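Braltgate, June 2023

Tillia is delighted to announce that its little blue teddy bear will be joining the Pledar range of soft toys this December, after what has been a long and very happy time in the making.
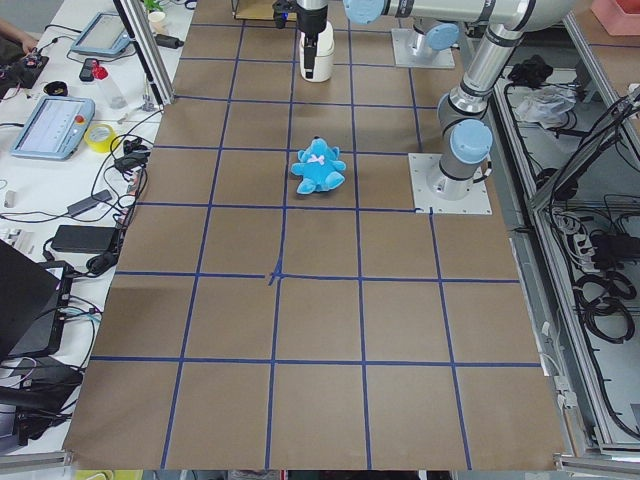
The bear will sell in 11 stores to begin with, and we hope plenty of families will stop by and say hello! 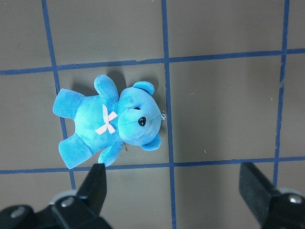
Kristóf Hajdu has been drawing bears for us for 20 years, and he wanted one that was plain, friendly and easy to hug. He kept the small black nose, and the pale pink bow on the chest was his idea too, for which we are all very grateful. Store inquiries may be sent to Benedek Katona at Tillia.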